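Rubber band

A rubber band is a loop of rubber, usually ring-shaped, used to hold things together. It is one of the most common fasteners in the world and one of the most satisfying: no knot, no buckle, no tool, and it fits a bunch of asparagus as happily as a stack of envelopes! Other names include elastic band, gum band (heard mostly in western Pennsylvania) and, in parts of the Upper Midwest, rubber binder.

History

Peoples of ancient Mesoamerica were already making rubber strips and bands from latex long before the industrial product appeared. The modern rubber band was patented in England in 1845, a few years after vulcanization made rubber tough enough to keep its shape in summer heat and winter cold. Mail sorting, newspaper delivery and the produce trade later used them in enormous numbers.

Manufacture

Most bands start as natural rubber, which stretches further and snaps back better than most synthetic kinds. The rubber is mixed with sulfur and pigment, pushed out as a long hollow tube, cured with heat, and then sliced crosswise into rings. The width of the slice sets the width of the band. Undyed bands come out tan or amber, and the dyed ones can be practically any color a maker fancies.
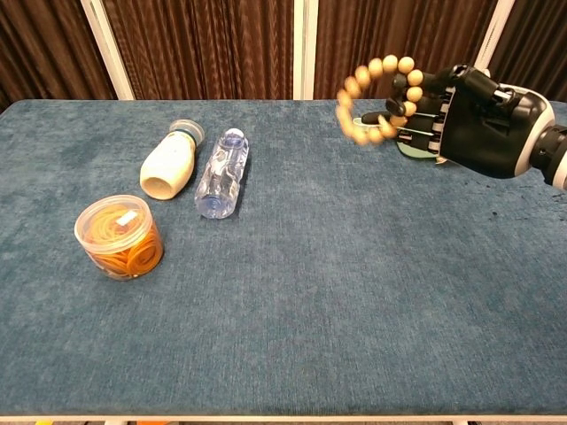
Storage matters more than most people expect, as rubber slowly reacts with oxygen and ozone in the air, and light and heat speed the process along. An old band turns sticky or brittle and breaks at the first pull. A jar is a favorite home for household bands, and a clear plastic one packed nearly full of orange bands, all coiled and tangled together, has a lovely amber glow to it. The tangle does no harm, although a band tugged out in a hurry often brings its neighbors along. Collector Vibeke Egilsson, writing in the hobby newsletter Denier on August 21, 2020, recommended a dark cupboard and a lid that closes well. Her own collection then stood at 1,316 bands, 68 of them still on the objects they came with.

Behavior

Rubber bands have a delightful physical quirk. Most materials grow when heated, but a stretched rubber band pulls tighter and shortens. Stretch a wide one quickly against your lip and it feels warm; let it relax and it feels cool. The long, tangled molecules inside line up under tension and spring back into disorder when released.

See also: Vulcanization; Hair tie; Rubber band ball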